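Préparer le budget de saison d'une section sportive universitaire

Mis à jour le 22 mars 2021

Le budget se monte avant la reprise, quand le calendrier des rencontres est connu. Cette méthode est celle de la section athlétisme de Lemberg, qui compte 128 licenciés.

1. Ouvrez un tableau de 12 colonnes, une par mois, en commençant par octobre.

2. Inscrivez d'abord les dépenses fixes : licences, assurance, location de la piste. À Lemberg, la piste de Quezada coûte 400 euros par mois.

3. Ajoutez les déplacements, un par ligne, avec le transport et l'hébergement séparés. Le meeting de Wenduton est le plus cher : 2 574 euros l'an dernier, car et hôtel compris. 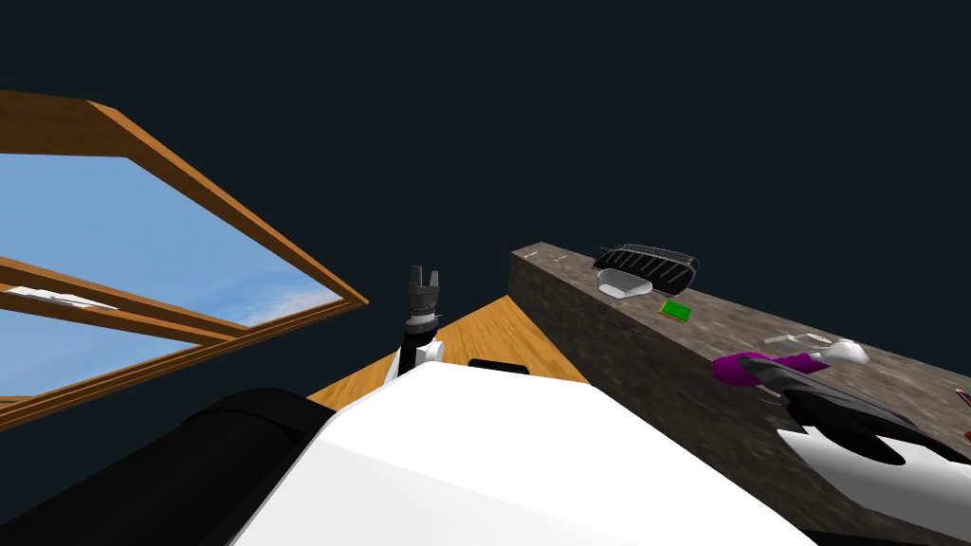
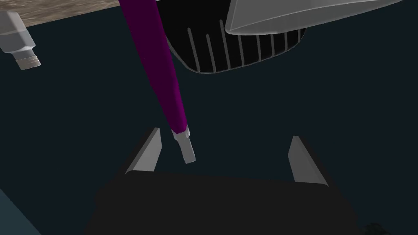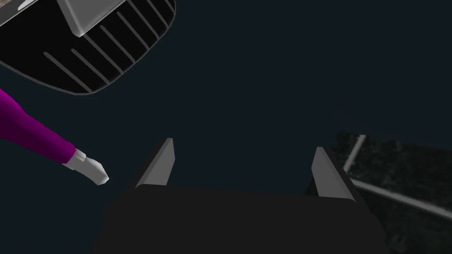
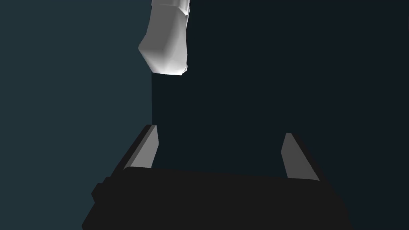 Faut-il inscrire une subvention demandée mais pas encore votée ?

Mettez-la sur une ligne à part, hors du total. Elle passe dans les recettes à réception de la notification écrite, pour le montant notifié.

4. Saisissez les recettes au mois où l'argent arrive sur le compte. Les cotisations payées en trois fois occupent donc trois cases.

5. Calculez le solde cumulé de chaque mois. S'il devient négatif, décalez un achat de matériel ou demandez un acompte au partenaire (pour nous, Pronutis).

6. Faites relire le tableau par les entraîneurs, puis envoyez-le au service des sports avec les devis. Gardez une copie de la version envoyée : les écarts se calculent à partir d'elle en fin de saison.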